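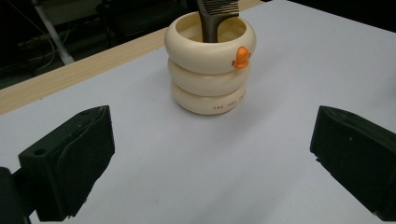

Undby open day: tabletop handling

Bamuletti opened its Undby workshop to visitors on Saturday, November 8, 2025. The main demonstration covered hand-held gripper work on small household items, among them a comb standing in a duck-shaped pen holder. The holder has rounded, bulging sides, and its orange beak sticks out just below the rim, so the choice of approach angle got most of the discussion.

The log for the day shows 258 grasp attempts, 201 of them completed. Most of the failures came from fingers closing off center - a known problem since May. Lindberg ran a separate session on finger pad wear for two groups of 8.

Slides from both sessions are on the Pawłowska server under "Open day". Requests for the log file go to the workshop desk.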